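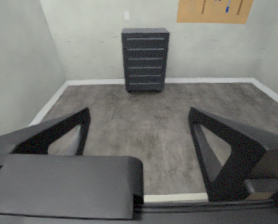

今回の公開日で、来場された方は引き出しを開ける作業をご自分で試すことができたのでしょうか。

画面の中のロボットについては、希望された方ほぼ全員に手元の操作器で動かしていただきました。実機のほうは柵の外からの見学にとどめ、操作は当方の者が行っています。

Warrier 御中

Kurkura 中間報告(Pustel での公開日について)

いつも温かいご支援をいただき、ありがとうございます。前回の報告をお送りしてから少し間があいてしまいましたが、3月に予定しておりました公開日を無事に終えることができましたので、その様子を中心にお知らせいたします。経理の書類は別便でお送りしておりますので、こちらにはどんな一日だったのか、来てくださった方が何を見て何をおっしゃったのか、そして私たちがこれから何を直さなければならないと思っているのかを書かせていただきます。いつものことながら長くなりますが、お茶でも飲みながらお読みいただければ幸いです。

まず、前回からの進み具合について

前回の報告では、片づけを手伝うロボットの動作を、いきなり実機に覚えさせるのをやめて、まず Dedudum の中で練習させるという方針をお伝えしました。Dedudum は私たちが自前で育てているシミュレーションの仕組みで、部屋と家具と腕を画面の中に作り、そこで同じ動作を何度でもやり直せるようにしたものです。この4か月はほとんどその中身を整えることに費やしました。

家具は、棚、流し台、机と順に作ってきましたが、今期の主役はたんすです。床に灰色のカーペットを敷いた小さな部屋をひとつ用意し、奥の壁の前に、濃い灰色の背の高いたんすを置きました。引き出しは縦に積み重なっていて、それぞれに横長の細い取っ手がついています。取っ手だけは明るい灰色にしてあります。ごく地味な部屋で、公開日にも「もっとにぎやかな部屋かと思っていた」というお声をいただいたのですが、作っている側としてはなかなか愛着のある部屋です。壁には白い小さなプレートと、ペンなどを留めた茶色っぽい板もつけてあり、殺風景な中にも少しだけ暮らしの気配を出そうとした跡だと思って見てやってください。

たんすを選んだのは、開け閉めという動作がどのお宅でも毎日のように行われていて、しかも膝や腰のつらい方には下のほうの段がとても遠い、というお話を以前の聞き取りで何度もうかがったからです。上の段は立ったままで手が届きますが、いちばん下となると、かがんで、引いて、中を探して、また立ち上がらなければなりません。この一連の動きの、かがむところと引くところだけでも代わってもらえたら、というご要望が出発点になっています。

Dedudum の中での引き出しの練習は、今期に入ってから3000回ほどになりました。数字だけ申し上げると立派に聞こえますが、はじめのころのものは取っ手の手前で指が止まってしまったり、たんすごと押してしまったりと、とても人様にお見せできるものではありませんでした。最近のものは、少なくとも取っ手の前まで落ち着いて進み、指をどの高さに合わせるかを自分で決められるようになっています。引く力の加減はまだ課題で、これについては後ほど詳しく書きます。

公開日の準備

会場は、昨年の説明会と同じく Pustel の一階をお借りしました。駅から近く、段差がなく、入口から奥まで見通せるので、初めての方にも入りやすい場所です。昨年は机の並べ方が悪く、画面の前に人だまりができて後ろの方が何も見えないという失敗をしましたので、今回は画面を見るところと、操作を体験するところを分けました。画面は壁際の高い位置に掛け、体験の机は窓側に寄せて、腰かけて操作できるようにしてあります。

ご案内の文面にはずいぶん迷いました。「ロボットの実演」とだけ書くと、人の形をしたものが歩いて出てくると思われてしまいますし、「シミュレーションの公開」と書くと、今度は難しそうだと敬遠されてしまいます。結局「引き出しを開けるロボットの練習を見る日」という、少し長いけれども中身どおりの題にしました。受付で「この題だから来てみた」と言ってくださった方がいて、準備を手伝った者はみなうれしそうにしておりました。

開催は金曜日の午後にいたしました。土日のほうが人は集まるのではないかという意見もあったのですが、Pustel の週末は習いごとの教室で埋まっていますし、私たちがいちばん来ていただきたかったのは、平日の昼間にご自宅にいらっしゃるご高齢の方と、訪問のお仕事をされている方々でした。午後の早い時間に前半の回、夕方に後半の回と、2回に分けて同じ内容を行いました。結果として、前半はご高齢の方とそのご家族、後半はお仕事帰りの方と学生さんが多く、いただく質問の性質がまるで違っていて、分けてよかったと思っております。

当日の流れ

各回とも、はじめに短いお話をして、続いて Dedudum の画面を使った実演、それから操作の体験、最後に実機の見学という順で進めました。

はじめのお話では、Kurkura がどういう集まりで、Warrier からどのようなご支援をいただいているかをご説明しました。助成の使いみちについてもお尋ねがありましたので、計算機の費用と会場の費用、それから聞き取りにご協力いただいた方への謝礼が主なものだとお答えしています。掲示にもお名前を載せさせていただきました。掲示の文字が小さいとのご指摘があり、後半の回までに印刷し直して貼り替えました。

画面の実演では、ロボットの手の側から見た映像を大きく映しました。左右に開いた三角形の指が手前にあり、そのあいだから床が見えて、向こうにたんすが立っているという見え方です。外から部屋全体を眺める映像も用意していたのですが、試しに両方をお見せしたところ、手の側からの映像のほうがずっと評判がよく、後半の回ではほとんどそちらだけで通してしまいました。ご自分の手を伸ばすときの感じに近いのだそうです。「指の形がハンガーに似ている」とおっしゃった方がいて、それからしばらく、会場では指のことをハンガーと呼ぶのがはやりました。

質問で多かったのは、指がどうしてあんなに大きく見えるのか、というものでした。目にあたるものが手のすぐ後ろについているので、手元が大きく、奥のたんすが小さく見えるのです、とお話しすると、たいていの方はご自分の手を顔の前にかざして確かめておられました。これはこちらの説明より、よほどわかりやすかったと思います。

次に多かったのが、取っ手の色のことでした。本体が濃い色で取っ手が明るい色だと見分けやすいのはわかるけれど、うちのたんすは取っ手も本体も同じ色だ、というご意見です。まったくそのとおりで、今の部屋はロボットにとってかなり親切にできています。色の差を小さくした部屋も作ってはいるのですが、まだ成績がよくないため、公開日には出しませんでした。隠すつもりはなかったのですが、こうしてご質問をいただいてみると、うまくいかないほうの部屋も一緒にお見せすればよかったと反省しております。

操作の体験について

体験の机には操作器を置き、画面の中の手を前後左右に動かして、好きな段の取っ手の前まで持っていっていただきました。慣れた者なら短い時間で終わる作業ですが、初めての方にとっては、左右はすぐに合っても、奥行きがなかなかつかめません。もう届いているだろうと思って指を閉じると、まだずいぶん手前だった、ということが続きます。それでも皆さん思いのほか根気よく取り組んでくださって、待っている方から「もう少し前」「行きすぎ」と声がかかり、体験の机がいちばんにぎやかな一角になりました。

面白かったのは、狙う段の選び方です。こちらは何も申し上げなかったのですが、お子さんは上の段から、ご高齢の方は下の段から試される傾向がありました。下の段を選ばれた方にお話をうかがうと、ふだん困っているのがそこだから、というお返事でした。実は練習の中で成績がふるわないのも下のほうの段です。床が近く、手首を傾ける余裕が少ないので、指の向きが決まりにくいのです。お困りの場所とロボットの苦手な場所が重なっているわけで、ここを後回しにしてはいけないと、あらためて思いました。

操作器については、ボタンが固いというご意見と、逆に軽すぎて触っただけで動いてしまうというご意見の両方がありました。同じものを使っていただいてこれだけ感想が分かれるのですから、固さを選べるようにするのがよいのだろうと思います。次の公開日までに、固さの違うものを並べて置けるように準備いたします。

体験の列が長くなったときに、どこが最後尾なのかがわからなくなる場面がありました。後半の回では椅子を並べて、順に詰めて座っていただく形に変えました。立って待つのがつらい方も多かったので、はじめからこうすべきでした。

実機の見学

実機は会場の奥に柵を立て、その外からご覧いただきました。動かしたのは、練習でいちばん安定している中ほどの高さの引き出しだけです。前半の回では、取っ手に指をかけるところまでは落ち着いていたのですが、引き始めでいったん止まってしまい、操作の者が停止をかけてやり直しました。やり直しでは最後まで引けました。会場からは拍手をいただきましたが、最初の停止については、その場で「引く力が思ったより大きくなったので安全のために止めました」と正直にご説明しております。

後半の回では停止はなく、引き出しを開けて、また閉めるところまでお見せできました。ただ、閉めるときの動きがとてもゆっくりで、途中で席を立たれた方もいらっしゃいました。安全を考えるとあまり速くはできないのですが、見ている方を飽きさせない速さと、そばにいて怖くない速さのあいだのどこに合わせるかは、実際のお宅で使っていただくときにも大事な点になると思います。「遅いくらいのほうが、横にいても安心」とおっしゃった方もいました。

音についてのご感想もありました。画面の中の練習には音がありませんので、私たちもふだんはほとんど気にしていなかったのですが、柵の外で聞いていると、止まるときの音が案外大きく響きます。寝ている家族のいる部屋では使いにくいというご指摘を、訪問のお仕事をされている方からいただきました。止まる直前の速度の落とし方を変えれば多少は小さくできそうですので、試してみるつもりです。

いただいた声から

お帰りの際に書いていただいた用紙から、いくつかそのまま写します。お名前は伺っておりません。

「引き出しを開けてくれても、中の物が取れなければ困る。次はそこを見たい。」

「思っていたより地道な研究だった。何度も練習するというところが、孫のピアノのようでよかった。」

「説明の人が早口だった。もう少しゆっくり話してほしい。」

「たんすの中に何も入っていない状態での練習なのか、入っている状態なのか、説明がほしかった。」

「灰色ばかりで画面が暗く感じた。でも操作は楽しかった。」

「遠くの席からだと画面の細かいところがわからない。双眼鏡がほしい。」

最初のご意見は、表現は違っても同じ趣旨のものがとても多く、重く受け止めております。引き出しを開けるというのは、ご本人にとっては途中の動作で、その先に靴下なり手ぬぐいなりを取り出すという目的があります。当初の計画では今期は開け閉めまでとなっておりますし、そこを急に広げるつもりはありませんが、来期の計画書では取り出しの部分をもう少し前に持ってこられないか、ご相談させていただきたいと思っております。

早口のご指摘は、この報告を書いている私のことです。前半の回は緊張していて、自分でも何を話したのかあまり覚えておりません。後半は水を飲みながら話しましたので、少しはましだったはずです。

中身が入っているかどうかというご質問も、専門の方からいただくような鋭いものでした。今の練習では引き出しの重さをいくつかに変えて試していますが、中で物が片寄って引っかかるようなことまでは再現できていません。実機が一度止まったことと関係があるのかどうか、まだはっきりしたことは申し上げられませんが、記録を見直しているところです。

うまくいかなかったこと

よい話ばかりになってはいけませんので、こちらもきちんと書いておきます。

前半の回の途中で、画面の映像が数分間止まりました。Dedudum を動かしている計算機に、体験用の操作と実演用の映像を同時に受け持たせていたため、負担がかかりすぎたようです。待っていただくあいだ、聞き取りのときのお話などをしてつなぎましたが、後ろの席の方には何が起きているのか伝わっていなかったと、後から知りました。後半の回では体験と実演の時間をずらして、どうにか乗り切っております。次回は計算機をもう一台借りるか、実演のほうをあらかじめ録画しておくかのどちらかにします。費用はいただいている範囲で収まる見込みです。

駐車場のご案内も足りませんでした。Pustel の裏手に停められると書いたのですが、入口がわかりにくく、ぐるりと回って帰りかけた方がいらっしゃったそうです。地図を載せるべきでした。

もうひとつ、耳の聞こえにくい方への備えが不十分でした。文字で説明した紙は用意していたものの、実演の最中の口頭の説明までは載っておらず、隣のご家族が書いて伝えてくださっていました。ありがたいやら申し訳ないやらで、次回は説明の内容を画面の横に文字で出せるようにいたします。

これからの予定

まず、下の段の練習をやり直します。カーペットに近い高さで手首をどう傾けるか、いくつかの姿勢を試して、無理のないものを残していきます。並行して、取っ手と本体の色の差が小さいたんすの部屋を仕上げます。部屋の種類は現在9つありますが、むやみに増やすことはせず、今ある部屋の明るさや家具の位置を変えて使うつもりです。たんすについては、壁の真ん中あたりに据えたものばかりで練習してきましたので、隅に寄せた場合も加えます。実際のお宅では、たんすの横にすぐ壁や別の家具があって、手を横から回す余地のないことが多いと、訪問のお仕事の方から教えていただきました。

引く力の加減については、実機の記録と Dedudum の中の記録を突き合わせる作業を始めています。画面の中では素直に開く引き出しが、実機では最初だけ重いという違いがあり、これを画面の側にどう持ち込むかが当面の山になりそうです。ひとまず動き出しの抵抗を大きめにした練習を加え、その結果を見てから次の手を決めます。

次の公開日については、同じ Pustel で夏の終わりごろに開きたいと考えており、会場には仮の申し込みを入れました。今回お越しになれなかった方から、来場しなくても見られるようにしてほしいというご要望もいただいています。録画の配信は、会場の皆さんが映り込まないように画面の映像だけを使う形であればすぐにでもできそうですので、内容を決めて改めてお知らせいたします。

お願いとご相談

来期の計画書に取り出しの動作を入れることについて、事前に一度お話しする機会をいただけないでしょうか。計画の変更にあたるのか、今の計画の続きとして扱っていただけるのかによって、書き方が変わってまいります。ご都合のよい時間をお知らせいただければ、こちらから伺います。

それから、もしお時間が許すようでしたら、次回はぜひ Warrier の皆さまにも操作器を握っていただきたいと思っております。おすすめは下から数えて最初の段です。なかなか手ごわいのですが、届いたときはうれしいものです。

用紙の写しと当日の掲示の文面は、封筒に同封いたしました。不足がありましたら遠慮なくお申しつけください。

Kurkura 公開日担当

追伸 掲示を貼り替えたときに余った大きな文字の版が手元に残っております。お使いになる場面がありましたらお送りしますので、次にご連絡をいただく際に必要な枚数をお書き添えください。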